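Household Tips: Bed Making, Folding and Where Machines Stand

Residents and housekeeping staff regularly ask whether a machine can yet be trusted with the daily work of a bedroom. This page sets out the current position for the chores most often raised, together with the hand methods that continue to apply at Sevthorpe. It replaces the April sheet on laundry and bed linen.

What machines can do at present

Washing and drying have been mechanized for generations, and a well-loaded washer needs attention only at the beginning and the end. Floor cleaning is close behind. A robot vacuum will keep an open tiled floor in fair order, provided that cords, socks and trailing bedspreads are lifted out of its path beforehand. Under a low bed it should be checked for height before first use.

Folding is a different matter. The Plokar folding cabinet, tried in the linen room over one season, was given 415 items. It folded 266 of them to a standard that could go directly to the shelf. A further 115 were folded but had to be done again by hand, and the remainder were refused or jammed. Every item had to be clipped to the feed bar by a person, one at a time and right side out. Staff found that an experienced folder working at a table finished sooner.

Robot arms with two-fingered hands can now pick up a shirt from a flat surface, and in a workshop they can repeat one fold on one size of towel for hours. A bedroom asks more of them. Cloth changes shape each time it is touched, dark garments hide their own edges, and a patterned sheet can be difficult to tell apart from whatever is lying on it.

Clearing the bed before folding

A made bed is the largest flat surface in most homes and serves well as a folding table. The bottom sheet should be pulled smooth toward all four corners first, as a wrinkle underneath will show up as a crooked fold on top. Heavy bedding goes to the head of the bed, rolled or folded into a bundle, and stays there until the last garment has been put away.
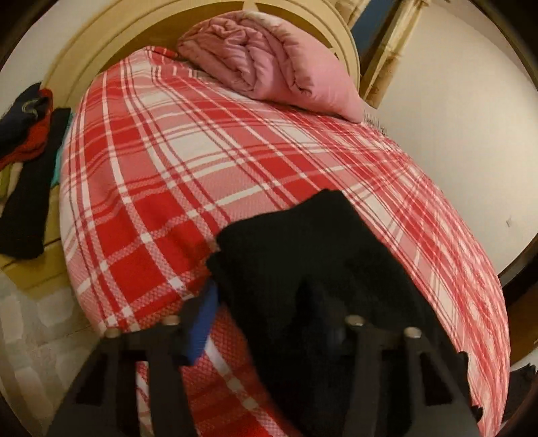
Sevthorpe Department of Household Services, Linen and Bedroom Section

With the pink quilt gathered up against the headboard, most of the plaid sheet is free for work, and the black garment can be squared up on it. Clothes still to be sorted should wait at the side of the bed, where they do not crowd the folding area.

Dark garments

Black and navy items should be folded in daylight or under a lamp placed to one side. Light from directly overhead flattens the cloth and makes seams hard to find. The following order is recommended:

Shake the garment once and lay it face down.
Find both side seams by touch and bring them level.
Fold the sides inward, keeping the long edge straight.
Fold upward from the hem in halves or thirds, depending on the shelf.
Press out trapped air with the flat of the hand.

A folded garment should be lifted with one hand beneath it. Pinching a corner pulls the inner layers out of line. Mechanical hands have the same difficulty: a fingertip that catches only the top layer will open the fold it was meant to carry.

Quilts and other bulky bedding

No machine examined by this section can fold a full-size quilt. The Lacerda bed system, which draws the covers up on side rails, gives a tidy result with a light blanket on a straight-sided frame. It is not suited to thick quilts, and its rails cannot be fitted where the bed stands against a wall.

By hand, a quilt is best folded in thirds lengthwise and then rolled from the foot end. Slippery covers should be rolled with the smoother side inward, which keeps the bundle from creeping open. Quilts should be aired for an hour before storage and never pressed into a closed box while any dampness remains.

Sorting

Sorting by color is within reach of present machines. The Hultimon sorting bench handled 2,038 pieces in the laundry hall and separated light items from dark ones with few errors. It did not recognize care labels, and it placed wool with cotton whenever the shades matched. Wool, silk and anything marked for hand washing should therefore be taken out by a person before the bench is loaded.

Advice on purchases

Households considering a machine for any of these chores are advised to ask the seller for a demonstration with their own laundry, including at least one dark garment and one large sheet. The time spent loading, clipping and clearing jams should be counted along with the running time. Wall clearance, door width and the position of the nearest outlet should be measured before an order is placed.

Linen room counter hours are 8:30 a.m. to noon. Fold boards may be borrowed at the counter and are to be returned clean.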